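Home | Stores | Checklists | Forms | Contact

Filed under: Store Operations, Jewelry Retail

Pre-Event Safety Checklist - Cunditz Jewelers, Sterutwood store
November 2020. Inspected by Ánh Thái.

1. Exits and aisles
Rear exit opens fully from inside. OK.
Aisle between the Lục display and the repair counter is narrowed by the gift-wrap table. Move the table before doors open.

2. Occupancy
Posted limit is 80. Door count to be kept on paper by the greeter. OK.

3. Showcases
Locks tested on all floor cases. Case 2 sticks - key turns on the second try. Lubricate and retest.
Glass edges checked by hand, no chips.

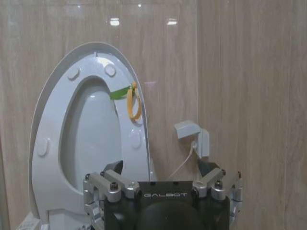

Case lighting runs warm after a full day. Keep paper price cards clear of the lamps.

4. Bench area
Torch shut off at the tank and hose inspected. OK.
Ultrasonic cleaner cord is frayed near the plug. Out of service until replaced.

5. Customer restroom
Floor, grab points and door latch checked. OK.
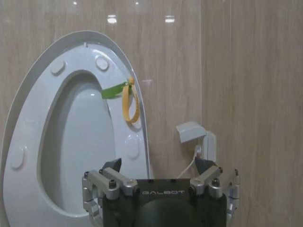

Item 5. Restroom, lid raised, wood-grain wall behind.

6. Safe and alarm
Nilladeck panel armed and cleared with no faults. Backup battery was last changed in March.
Safe room door closer is weak. Adjust.

Open items: 1, 3, 4, 6. Recheck before the event.

Contact the operations desk, ext. 530 | © Cunditz Jewelers | Back to top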